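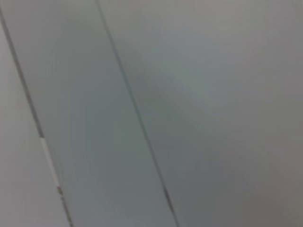 Call for Participants: The Fee Table
A working group on pricing and scope for small architecture practices
Hosted by Utus, Pumphrey

Most architects we know have sat through a course on the business of practice. Many have sat through several. They came home with a binder, a new word for "client," and the same fee proposal template they had before. We are doubtful about courses, including the ones we have taught ourselves, and we would like to try something with fewer slides in it.

The Fee Table is a working group for people who write, review or sign fee proposals in small architecture offices. It meets in the evening at our office in Pumphrey from January through May. Participants bring their own proposals and their own time records, and we go through them together. We are now taking applications for 17 places.

What we are trying to find out

Small offices lose money on projects they thought were priced well. Everyone has a theory about why. Clients change their minds, consultants are slow, the plan reviewer wanted something strange, the junior staff took too long on the stair. Some of this is probably true. We suspect a good part of it was already in the proposal on the day it was signed, and that the people who signed it could have seen it if they had compared it with the last job.

We may be wrong about that. The group is set up so that we could be shown to be wrong. Each participant will take finished projects from their own office, lay the hours next to the fee, and mark where the two came apart. If the trouble mostly starts after signing, the records should say so, and we will write that down.

We are also wary of the claim that value-based pricing fixes everything. It may work for offices with a reputation and a waiting list. We have seen little to suggest it works for a four-person firm doing school toilets and porch additions. If you have used it and have the numbers, please apply. We would like to see them.

Who should apply

You should be working in an architecture office with no more than 29 people on staff. You do not have to be an owner or a licensed architect. Office managers, project managers and bookkeepers are welcome and are often the ones who know what a job cost. Landscape and interiors practices can apply if they write their own proposals.

You need access to real time records for finished projects. They can be messy. Paper is fine. A spreadsheet someone abandoned in August is fine. If your office keeps no time records at all, this group won't be much use to you, and we would suggest starting to keep them and applying next time.

You need permission from whoever owns the numbers. We will ask for a short signed note to this effect before the first session. Sole practitioners can sign their own.

Two people from the same office may apply, but should do so separately. We may take one and not the other.

We are not looking for consultants, coaches, software vendors or anyone who hopes to meet clients in the room. We had some of that when we ran an open lecture evening on contracts, and the questions afterward were mostly business cards.

What a session looks like

Each session starts at 5:30 p.m. and ends at 8:00 p.m. There is a sandwich. One participant presents a finished project: the proposal as sent, the hours as recorded, the invoices as paid. Client names and addresses are removed. The rest of the group reads in silence first, then asks questions. The presenter may decline to answer any of them.

After a break we work on one clause or one line of the fee at a time. Topics set so far are additional services, construction administration, how many rounds of revision a fee really covers, reimbursable expenses, and what to do when a client wants the proposal cut by a third and the drawings left alone. The group will pick the remaining topics, and these may replace ours.

Nobody from Utus will give a talk longer than the time it takes to explain the evening's papers. There is no guest speaker, no certificate and no closing reception. We have not applied for continuing education credit. If you need credits this year, get them elsewhere and don't count on us.

What we do not discuss

This is the part our lawyer read most carefully, so please read it as well. Participants may compete with each other for work. The group does not discuss what anyone intends to charge on current or future jobs, and it does not agree on rates, minimums or percentages of construction cost. Only finished projects come into the room. Dollar amounts are turned into shares of the total fee before anything is handed out. A moderator will stop any conversation that goes the wrong way, including in the break. Anyone who keeps at it will be asked to leave the group.

What it asks of you

Besides the evenings, you should expect homework. For each month of the program, set aside 5 hours to pull records and fill in our comparison sheet. We tried the sheet on our own old jobs and it took longer than we had planned for, so we would rather warn you now. People who say they can do it on the train are usually not the ones who turn it in.

You may miss one session. After that we will offer your place to someone on the waiting list. This sounds strict, but the work depends on the same people reading each other's projects all the way through.

Cost and payment

There is no tuition. There is a deposit of $25, returned at the last session to anyone who has handed in a complete comparison sheet, even a very discouraging one. We do not pay participants and cannot cover travel or parking. Utus pays for the room, the printing and the food out of its own budget. No sponsor is involved. We were offered one and did not like the terms.

Confidentiality and what happens to the results

Papers handed out in the room are collected before the break and again at the end. Nothing is posted online, and there is no shared drive. Each office's sheet is kept under a code, and the list that matches codes to offices stays in a locked cabinet at Utus until the report is finished, when it is shredded.

The report will be a plain account of what we found, including the sheets that do not fit our guess. Every participant sees the draft and may ask for their own project to be taken out. We can't promise that a sharp-eyed local reader would never guess whose library addition was whose, so choose your projects with that in mind.

A second group may run in Flirberg if there is enough interest there. We have had a handful of requests and plenty of vague enthusiasm, and the two are hard to tell apart by email. If you would attend in Flirberg and could not get to Pumphrey, say so on your application.

A note on Plalonia

Some readers will know Plalonia, the project tracking sheet we put out a while ago for small offices. You do not need to use it to take part, and using it will not help your application. We have our own doubts about how well it handles jobs that stop for a year and start again. Comments on it are welcome, but please send them separately.

How to apply

Send one page, as a letter or an email, covering the following:

Your name, your office, your role and the number of people on staff.

The kinds of project your office mostly does.

How time is recorded, by whom, and how much you trust it.

One finished project that earned less than you expected, in a few sentences, with your best explanation. A second explanation, if you have one, would interest us more.

Something you were told about fees, in school or in a course or by a former boss, that you no longer believe.

Please do not send a portfolio, a resume or photographs of buildings. We are sure they are good. We won't be looking at them, and large attachments bounce.

Applications are read by two of our staff, separately, with office names covered. We try to get a mix of office sizes and project types, so a strong application may still be turned down if we already have many like it. We do not rank people by the prestige of their work or by how much money they lost.

Applications close at noon on the last day of November. Everyone who applies will get an answer in December, including those we can't take. The first reading packet goes out with the acceptance letter.

Questions can be sent to the Fee Table desk at Utus, Pumphrey, by mail or through the contact form. The desk is staffed in the mornings only. If your question is whether the program will raise your profits, we don't know, and we would be careful of anyone who says they do.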